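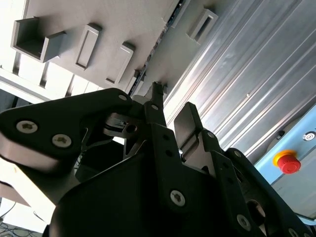

How long does it take to show the arm a new job?

Most people get a usable first task in an afternoon. The first hour of it goes to learning how to hold the handle, and the rest goes to arguing over which way the parts should face.

Grarnurura 818 Hand-Teaching and Remote Teaching Kit

Filed under: Equipment > Arms & Grippers > Teaching Gear

The Grarnurura 818 is a kit for people who own a robot arm and would like it to do something. It lets an operator show the arm a job in one of two ways. You can take hold of the wrist and walk it through the motion, or you can sit at a bench with the Purves remote handle and drive it from there. Both methods record to the same file, and you can switch between them in the middle of a task if your back or your patience runs out.

We build the kit at our shop in Bavbridge. It replaces the old Grarnurura teach box, which had a great many buttons, two of which people used.

Teaching by hand

Press the wrist switch and the arm goes slack enough to move. It will hold its own weight and the weight of the gripper, so you are only steering. Let go of the switch and it holds where it is. New operators tend to grip the thing as if it were about to leave. Two fingers and a thumb will do.

Hand teaching is the right choice for anything where you need to feel contact: seating a part in a nest, pushing a tray against a stop, finding the edge of a bin that has been kicked by every shift since it was bought. The recorder takes position and gripper opening together, so closing on the part is part of the lesson.

The limit is your own arm. If the job goes up underneath an overhead bracket or in behind a panel, you will be in there too, with your elbow in the machine. Use the remote handle for those.

Teaching by remote

The Purves handle is a bench unit with a grip, a trigger and a dead-man bar. Move the grip and the wrist follows. Squeeze the trigger and the gripper closes in proportion, so a gentle squeeze gives a gentle pinch and a startled squeeze gives what you would expect. The bar has to be held the whole time. Customers have asked us whether it can be taped down. It cannot, and we redesigned it twice to keep it that way.

Motion scaling goes from full size down to a setting marked "Fine," where a large sweep of your hand produces a small, dignified movement at the wrist. Start on Fine. The full-size setting is for crossing open space and for people who have already hit something.

The wrist view comes up on whatever monitor you plug in. It sits close to the gripper, and the first time you use it you'll see a lot of gripper: black plates, linkages, Torx screw heads and not much of the thing you meant to pick up. Tilt the mount in small steps until both fingertips and the part are in view together, then tighten it. Do this before you record. Moving the mount halfway through a set of demonstrations is the most common way to ruin one, and the second most common is letting somebody else do it.

How many times do I have to show it?

Five good passes is enough for a fixed pick and place. If the part turns up in a different spot each time, plan on 50, and move the part between passes as it would really move. Fifty perfect repeats from the same position will teach the arm that position very well and nothing else.

The recorder holds 200 passes before it asks you to clear some out. Bad passes can be thrown away right at the handle with the side button. We recommend throwing away more than you'd like to. A pass where you hesitated, looked at your phone and then finished the job will be reproduced with care, including the hesitation.

What comes in the box

- Wrist switch and collar
- Purves remote handle with dead-man bar
- Recorder, with wall bracket
- Wrist camera and tilt mount
- Cables for all of the above, labeled at both ends
- Printed manual (the short one)
- Torx driver

The long manual is a download. It has the wiring pages, the file format and a chapter on coordinate frames that several people have told us they enjoyed.

You will need to supply a monitor, a stable table and an emergency stop that someone can reach. The kit ties into your existing stop circuit and will refuse to record if the circuit is open. It doesn't come with a stop button of its own. If the one on your machine can only be reached by going past the arm, please fix that first and order from us second.

Setting up

Mount the collar behind the gripper, with the switch on the side where the operator stands. Run the cables down the arm with slack at every joint, then move each joint to both ends of its travel by hand and look for anything pulled tight. Any cable lying on the deck should be tied back. The arm has no opinion about cables and will take one with it.

Enter the gripper weight in the recorder. People skip this step and then write to tell us the arm sinks when they press the switch. Weigh the gripper with its fingers on.

Run one pass with no part. Play it back at quarter speed with a hand on the stop. If it looks right, play it again at half. If it looks wrong, the usual culprit is a tool length left over from the previous gripper.

Does it work with my gripper?

Parallel two-finger grippers and linkage grippers both work, as long as they report their opening. Suction cups work too, but the trigger becomes a plain on and off, and some of the charm goes out of it. Hands with more fingers than that are supported by the recorder and not by the handle, which has one trigger.

Checks and upkeep

Go over the gripper's finger and linkage screws before each teaching session. A loose finger shows up as a task that worked last week and misses by a hair today, and you can lose a good deal of time blaming the software. Mark the heads with a paint pen once they're snug.

Wipe the camera window with a dry cloth. Shop rags have put more scratches on these windows than any robot has.

Recorder updates are free for as long as we make the 818. The next one is planned for December and adds the ability to trim the start and end of a pass, so you no longer have to keep the part where you sit down and find your glasses.

Things it won't do

It won't plan around objects you never showed it. It won't know that the blue tray and the gray tray are the same job. It won't teach two arms at once, though the Nekthorpe twin bracket will hold two handles side by side on a bench, and you're welcome to buy two kits and be very coordinated.

Ordering

The kit ships complete from Bavbridge. Tell us the arm, the gripper and the length of cable run from wrist to bench when you ask for a quote. Loan units can be booked for a week at a time, with the manual, and we do ask for the manual back.

Updated 19th August

14 shares | 3 comments

Grarnurura Teaching Equipment, Bavbridge | Contact sales | Contact support | Back to top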